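Last updated: 25/10/2026

I sing second alto in a choir that can't afford anything, so every fall I get to be the one who hunts for sheet music. This year somebody forwarded me a link to Kilten, a site that says it has 500 folk song arrangements, all free, all "cleared for choirs." I have my doubts.

Start with the word cleared. Cleared by whom? A tune can be three centuries old and the arrangement can still belong to a person who is alive and pays rent. I looked up a lullaby we did a few years back, in the version by Gudrun Blomqvist, and there it was with her name cropped off the top and the alto line exactly as I remember it, odd little rest and all.

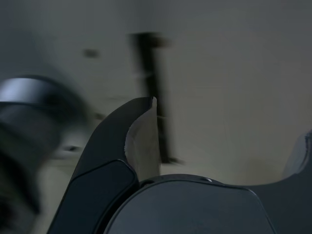
I wrote to the contact address and got a reply from a Sverre Haugland, very polite, telling me that the songs are traditional and so "no rights apply." I asked about the arrangement. He told me again that the songs are traditional. That was the end of our correspondence.

The translations bother me more. Kilten prints English words under most of the songs with no translator listed. Two of them match the booklet from an old Varnen songbook I have on my shelf, down to a typo in the second verse. Maybe Varnen gave permission. If so, why not say it on the page?

Our director thinks I'm fussing. Her view is that a small choir singing in a church hall in November is not going to get a letter from anyone. Probably true! I still don't love handing out copies on those terms, and "we won't get caught" is a strange thing to build a program on.

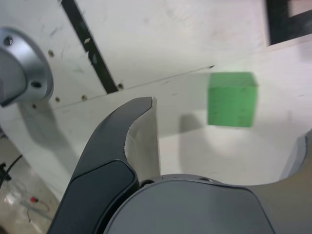 Green cube and gripper finger.

So for now I've pulled three songs from the list and bought one set of parts from Jullard, with a proper license printed at the bottom of each page. It cost more than I wanted to spend. The bass part has a page turn in the worst possible place, and I've already had complaints.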